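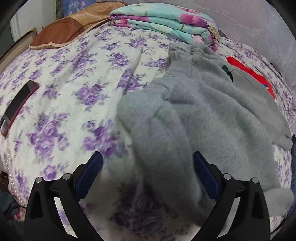
Two gripper fingers with blue pads, above a gray fleece sweatshirt on a bed.

How Do Engineers Choose a Hand for a Robot?
Young Readers' Science Pages, Nandska Center for Science Learning
Reading level: ages 8 to 11

Pick up a pencil. Now pick up a sock. You probably did both without thinking. Your fingers knew how far to open, where to touch, and how hard to squeeze.

A robot does not know any of these things at the start. Before it can learn them, engineers must decide what kind of hand it should have. The hand of a robot is usually called a gripper. This page explains how grippers are tried out and compared at the Nandska Center.

What is a gripper?

A gripper is the part of a robot that takes hold of objects. Some grippers have five fingers, like a person. Some have only one suction cup. Many have two fingers that close toward each other, in the way that your thumb and first finger do when you pinch something.

A gripper does not have to be on a robot while it is being tested. It can be made as a tool that a person holds. The person opens and closes the fingers, and a camera on the tool records what happens. The recordings can later be used to teach a robot. Working in this way lets engineers try a gripper in many different places, such as a kitchen, a workshop or a bedroom, before a whole robot is built to use it.

Three grippers, one sweatshirt

The Center compared three grippers. Each one has a name.

Indon has two fingers. Each finger is an open black triangle with a dark blue rubber pad on the inside. The two pads face each other. In the photograph you can see the round silver heads of the bolts on the fingers.

Noh also has two fingers, but they are solid and narrow, with flat metal tips.

Cedo has no fingers. It uses a soft cup and a small air pump. The pump pulls air out of the cup, and the object is held against it.

All three were tested with the same kinds of things: boxes, bottles, spoons, towels and clothes. Clothes were the hardest.

Why is a sweatshirt difficult?

A box has the same shape every time you look at it. If you know where one corner is, you can work out where the others are. A sweatshirt is different. It can be folded, rolled, hung up or dropped in a heap, and every heap is a new shape.

Look at the gray sweatshirt again. It lies in folds. The ribbed cuffs can be seen, and they are useful clues, for a cuff shows where a sleeve ends. It is much harder to say where the neck is. A person would lift the sweatshirt, give it a shake and find out. A robot has to be taught to do this.

There are other things on the bed as well. The sheet has purple roses on it, and the folded quilt has large pink flowers. You can tell at once that a printed rose is flat and cannot be picked up. A computer that looks at pictures must learn the difference between a pattern and an object. There is also a phone in a red case lying on the bed. A good robot helper should pick up the sweatshirt and leave the phone where it is.

What did the tests show?

Each gripper was used for 500 tries with clothes and towels. A try counted as a success if the cloth was lifted clear of the surface and held for 2 seconds.

Cedo was very good with boxes and smooth bottles. With fleece it did poorly. Fleece is full of tiny spaces, and air leaks through them. When air leaks in, the cup cannot hold on.

Noh could reach into small gaps and was the best of the three with spoons. Its metal tips were smooth, however, and thick cloth often slid out from between them.

Indon did best with clothes. Rubber does not slide easily over cloth. Scientists call this grip between two surfaces friction. There is a great deal of friction between rubber and fleece, so a gentle squeeze is enough. Indon dropped 61 of its 500 pieces of cloth. Most of the drops happened when only a thin edge of the cloth had been caught.

These results do not mean that Indon is the best gripper for every job. A factory that packs smooth boxes might choose Cedo. Engineers always ask what the hand will be used for before they choose one.

Why are so many tries needed?

If you throw a ball into a basket once, you might be lucky. If you throw it many times, you begin to see how good you are. Testing a gripper works in the same way. The Center has now saved some 3000 recordings from all of its tests, and more will be added in September.

Try it at home

You will need a pair of kitchen tongs, two wide rubber bands and a sweatshirt. Ask an adult before you begin.

Drop the sweatshirt in a heap on a bed or table. Pick it up with the tongs and hold it in the air while you count slowly to five. Do this ten times and write down how many times it fell.

Now wrap a rubber band around each tip of the tongs. Do the test ten more times. Try to drop the sweatshirt from the same height before each turn, so that the test is fair.

Compare your two results. Then test a spoon and a plastic bottle. Did the rubber bands help with all of them?

Words to know

Gripper: the part of a robot that takes hold of things.
Friction: the force that slows or stops two surfaces from sliding over each other.
Suction: a way of holding an object by pulling air out of the space beside it.
Fair test: a test in which only one thing is changed at a time.

Teachers may copy this page for use in the classroom.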